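Plevow Worm Tower, 3-Tray Kit

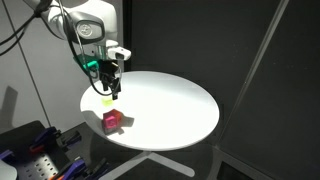
White round tabletop under the overhead light

I've kept worms for years, and I built four ugly bins out of storage totes before I finally gave up and designed my own (my wife was thrilled to see the totes go!). The Plevow is the bin I wanted back then. You get 3 stacking trays, a lid, a drip base with a tap, and a brick of coir bedding to get you going.

Start with one tray. Soak the coir, squeeze it out, tip in your worms and leave them alone for a couple of days before the first scraps go in. I feed mine coffee grounds, lettuce ends and way too much melon rind. Go easy on citrus and onion. When the bottom tray looks dark and crumbly, put the next one on top and feed there, and the worms will mostly climb up by themselves.

Worms are sold separately. I get mine from Nikola Papadopoulos over at Vlachou, and some 100 grams is plenty for a first tray, though more gets you there quicker.

Orders placed in December ship without worms, no exceptions, they hate a cold truck. The kit itself goes out year round.

Spare tap: ask for the Vunis size, it's the one that fits
Extra trays: sold in packs of 2
Questions about a missing part: write to Zlatko Janevski, he packs every box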